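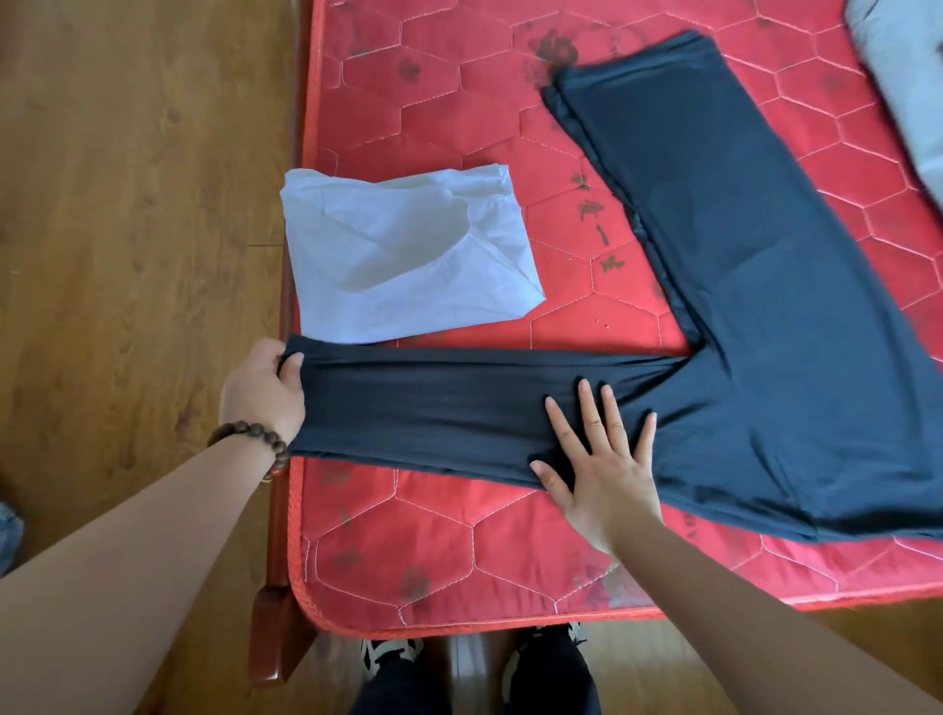 Folding laundry for a robot that isn't in the room

14 November 2022
By the Cekstead neighborhood desk

I fold laundry badly. My towels come out as trapezoids and I've been told my fitted sheets look like something was hurt. So when I heard that Skoltia, the small robotics outfit over on Strickland Road, was paying people to fold clothes at home with a camera on their heads, I figured they'd want experts. They don't! They want all of us, trapezoids included.

The project is called Pister, and it started in April. The idea is to gather enough examples of ordinary people doing ordinary folding that a learning system can pick up how hands deal with cloth. Cloth is apparently a nightmare for machines. A coffee mug stays mug-shaped when you pick it up, but a pair of pants can land in a thousand different ways, and you have to make sense of the heap before you can do anything with it. Pants are the ones that get people talking, too. Everybody who folds has a pants theory (legs together first, or one leg at a time, or the thing my aunt does with her chin).

Skoltia has 930 recorded sessions so far, all from homes in and near Cekstead. Beds are the most popular spot, with kitchen tables a distant second, and the company is fine with whatever you've got. They specifically ask you not to buy a nice plain cover or move to a tidier room. If your mattress has a loud pattern on it, great, leave it. A system that has only ever seen navy pants on a white table is going to be pretty lost in my house.

I signed up for a session myself, and it goes like this. You get a head strap and a little camera, you look down at your hands, and you fold for as long as the pile lasts. There are a few rules. Keep both hands in view. Don't talk to the camera. Put finished things somewhere on the same surface, so the recording shows where they end up. Jewelry can stay on, sleeves can be any length, and you wear whatever shoes you'd be wearing anyway. I lasted 8 items before I got self-conscious and started folding like I was in a commercial, and the woman who picked up my camera said that happens to a lot of people and it wears off by the second session.

What surprised me was how much they care about the in-between bits. I assumed the finished square was the goal, but the people sorting these recordings spend their time on things like one hand pinching a hem and pulling while the other one presses the fabric down flat. You do that without thinking. I went home and watched myself do it with a dish towel and then couldn't fold normally for a whole evening.

Mistakes stay in as well. If you fold a shirt, hate it, shake it out and start over, that all goes in the pile. Skoltia told me the do-overs are some of the most useful footage they have, and I'd like that printed on a certificate, please.

As for privacy, faces aren't supposed to be in the recordings. You're asked to take down mirrors or turn away from them, and you get two days to ask for a session to be deleted, no reason needed. Mail and prescription bottles should go in a drawer first. I forgot about a bank statement on the dresser and had to redo my first try.

There's no robot folding anything for the public yet, and the company wouldn't give me a date for one. The current round of sign-ups runs for six more weeks. You need to be an adult and have a pile of clean laundry, and the sign-up sheet is at the front counter on Strickland Road.

Comments

foldsnothing: My whole system is a chair. Do they want footage of the chair

Maple_St_Mom: Did two sessions in the summer and it was fine. The strap gets itchy. I do notice I'm neater now, so maybe it trained me.

rdk77: How long before this thing can match socks? That's the one I'd pay for.

Maple_St_Mom: @rdk77 I asked and they said socks are a separate list!

Contact the neighborhood desk | © 2022 | Back to top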